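# Über uns

Plelleo ist eine kleine Gruppe, die zu Hause und in einer gemeinsamen Werkstatt an Robotern baut. Wir sind fünf Personen und arbeiten alle in unserer Freizeit. Angefangen hat es im Januar, als Cyrill Moser einen gebrauchten Arm mit defektem Netzteil mitbrachte und Marlies Sutter ihn am selben Abend noch zum Laufen brachte.

Unser Projekt heisst Otska. Es soll einmal Wäsche zusammenlegen können, zuerst Hosen, später auch Hemden. Damit die Maschine lernt, wie ein Mensch Stoff anfasst, machen wir die Griffe selber vor, mit Greifern in der Hand und in ganz normalen Zimmern. Dunkler Jeansstoff ist dabei ein gutes Material - er ist schwer und zeigt jede Falte. 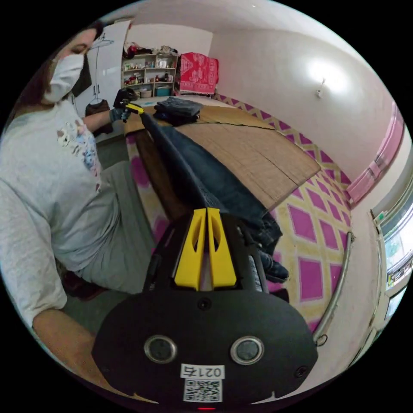
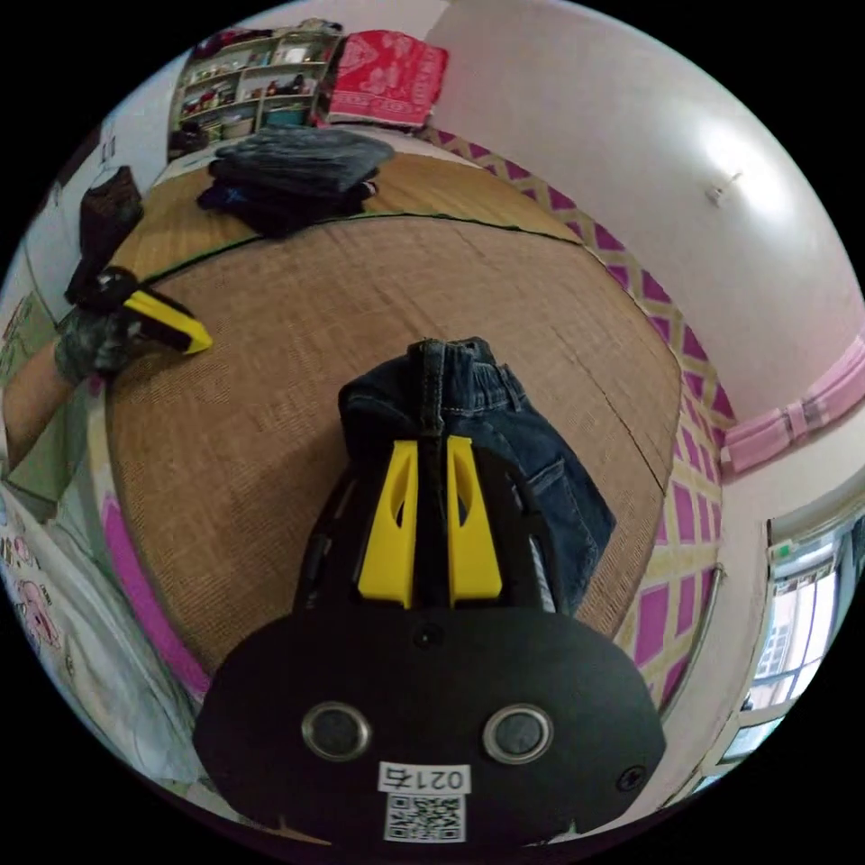

Rizwan Pirzada schreibt die Software und pflegt die Sammlung der Aufnahmen. Bis jetzt haben wir 268 brauchbare Durchgänge, das Ziel für dieses Jahr sind 1000. Sreekumar Venkataraman kümmert sich um die Mechanik und druckt die Teile. Flurina Haslinger macht die Elektronik und beantwortet auch die Post, manchmal mit etwas Verspätung, wofür wir um Verständnis bitten.

Die Werkstatt teilen wir mit der Velogruppe Khamphan. Die Miete beträgt für uns 280 Franken im Monat und wird aus den Beiträgen bezahlt. Wer mitbauen möchte, ist willkommen - Vorkenntnisse im Löten sind nützlich, aber keine Bedingung. Schreiben Sie uns bitte kurz, was Sie gerne machen würden und an welchen Abenden Sie Zeit haben.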